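Planning and Budgeting a Second Gripper Station for the Food Handling Bench
Student project report, Automation Lab course
Baltasar Ibarra and Henrik Oltmanns
Submitted 6 February 2026

1. Background

The lab has one working arm, a Rotich, and it is booked nearly every afternoon. In December we were asked to plan a second station for the produce sorting project and to say what it would cost. The course set a ceiling of 1452 dollars for everything except the arm itself, which the department is paying for from another account. We did not have to build the station. We had to decide what goes on the list, what can wait, and what we already own.

2. What the station has to handle

The sorting project uses ordinary food items and ordinary containers. We kept it that way in our plan, and it affects the gripper choice more than we expected. A potato is firm and rounded. A long chili pepper is thin, shiny and not the same width from one end to the other. A gripper that only suits one of them is no use to the project.

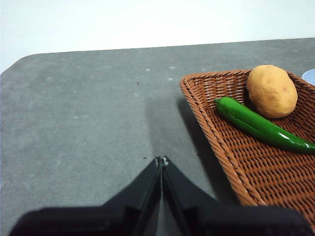

Figure 1. Gripper with fingers closed, next to the woven tray holding a potato and a green chili pepper.

The tray also matters. Its rim is raised, so the fingers have to come in from above and still have room to open. The potato sits close to the far rim, and a wide finger would meet the weave before it met the potato. We measured the clearance we wanted at 60 mm with the fingers open and used that as a cutoff when reading spec sheets.

3. Gripper options

We compared two grippers. The Voltov is a two-finger parallel model at 600 dollars. It comes with a wrist bracket and spare finger pads. The Stivton costs 300 dollars but has no bracket, and the pads are a separate order with a long lead time. Henrik wanted the Stivton at first because it leaves more money for cameras. We changed our minds after pricing the bracket at the campus machine shop, which quoted 300 dollars for a one-off part. That makes the two the same price before pads.

We recommend the Voltov.

4. Cameras and mounting

The station needs two views, one from the wrist and one from a fixed position. The wrist camera shows the fingertips and whatever is near them. It is poor at showing the whole work area. The fixed camera is there for the placement side of the task – the plate, the tray and the space between containers.
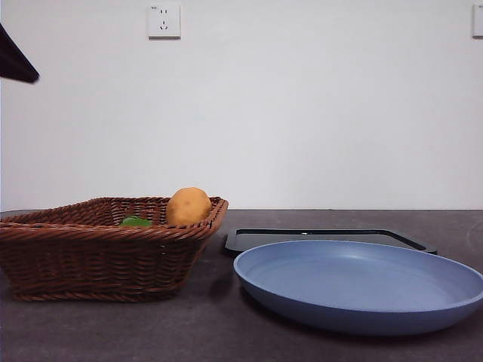

Baltasar Ibarra

A low fixed view has one drawback we had to plan for. The near side of a basket hides most of what is in it. From the side, only the top of a rounded item clears the rim, and a flat green item nearly disappears. We added a taller post to the list so the fixed camera can be raised and tilted down. The post is sold by Fumau and fits the rail we have. Two small cameras and the post come to 300 dollars together.

Wall power was the other question. Before ordering, the lab manager should confirm what the outlets behind the bench can carry with both stations running. We left this out of the budget, as any electrical work would go through the building office.

5. Budget

Gripper, Voltov, with bracket and pads: 600
Two cameras and post: 300
Cables and connectors: 60
Total: 960
Ceiling: 1452
Left over: 492

Trays, plates and baskets are already in the lab and cost nothing. Food items are bought weekly out of the course supply money.

6. Open points

We did not get a written quote from Voltov, only the web price, and shipping is not included. The leftover amount should cover it – we would still ask first. A spare set of fingers would be the next thing to buy. Henrik has the spreadsheet with part numbers and will pass it to the lab manager with this report.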